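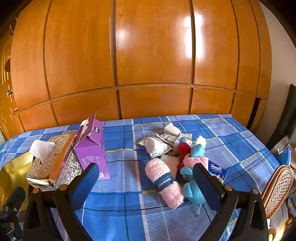
Should generated reference pages count as documentation? They should count as an index to the code, and a project that has nothing else should say plainly that it has no documentation yet.

Home Articles Notes Archive About

Generated docs are the easy half
March. Posted by the editor

I spent most of last month moving a small network service off one C library and onto another. The old one was Odcombe, which has been quiet for years. The new one was Cladoritz, which is active, quick and well tested. Both have a documentation link at the top of the project page. In both cases the link goes to pages built by a tool that reads the header files and writes out what it finds.

For Cladoritz that comes to 402 pages. I know the number because the build prints it at the end. Each page has a function name, the types of its arguments, the file it was declared in and the line it was declared on. Some have a sentence of text. On the page for the function that closes a connection, the sentence is "Closes the connection."

What I needed to know was whether closing a connection also frees the buffer I had attached to it. The page didn't say. The header didn't say either, and the page came from the header. I read the source, followed the call through 7 functions, and found that the buffer is freed unless a flag was set when the connection was opened. The flag has its own page. It gives the flag's value in hexadecimal.

I don't blame the tool. It does what it was written to do, and I use its output every day. When I know the name of a thing and want the order of its arguments, a generated page is the fastest way to get it. Call graphs are handy too when they are small enough to read. My complaint is with the people who run the tool, see a few hundred pages appear, and consider the job finished.

A header file can tell you what the compiler will accept. It can't tell you which calls belong together, which one must come first, who owns the memory afterward, or what happens if two threads try it at once. Somebody has to write those things down, and the person best placed to do it is the one who just wrote the code. Six months later that person has forgotten too. I have been that person.

The usual answer is that the source is open and anyone can read it. I can read it, and I did. But reading the source tells me what the code does today. It doesn't tell me which parts of that behavior I'm allowed to depend on. If the buffer gets freed because of how one internal function happens to be arranged, the next release may change it and the maintainers will be within their rights. A written sentence is a promise of a kind. The source is only evidence.

Another answer is that hand-written docs go out of date. They do. Odcombe has a tutorial that calls a function removed two versions ago. Even so, I got more from that tutorial in an hour than from all of the Cladoritz pages, and the missing function took me five minutes to work around. Stale text about ownership and call order is still mostly right, as those things change slowly. Line numbers change with every commit.

Mendonça, a parser library I have used on and off, handles this about as well as any small project I know. It has a generated reference like everyone else's. It also has a single plain text file, about 3000 words long, that covers setup, teardown, errors, memory and threads in that order. Patches that change any of those five have to change the file as well, or they aren't merged. The file isn't well written. Parts of it are blunt and one section repeats itself. I have never had to open the Mendonça source to find out who frees what.

I would like to see that become the ordinary minimum. Write one file by hand, keep it next to the code, and review it with the code. Let the tool build the rest. If there's time for only one of the two, write the file, and let people use grep for the declarations.

I have sent Cladoritz a patch that adds a paragraph to the comment above the close function. It covers the buffer and the flag. It was still waiting for review when I wrote this.

Recent articles
Reading a stack trace from the bottom
Dralorel build notes, part 2
Why I stopped putting structs in public headers
Error codes and who checks them
Moving old makefiles to a new machine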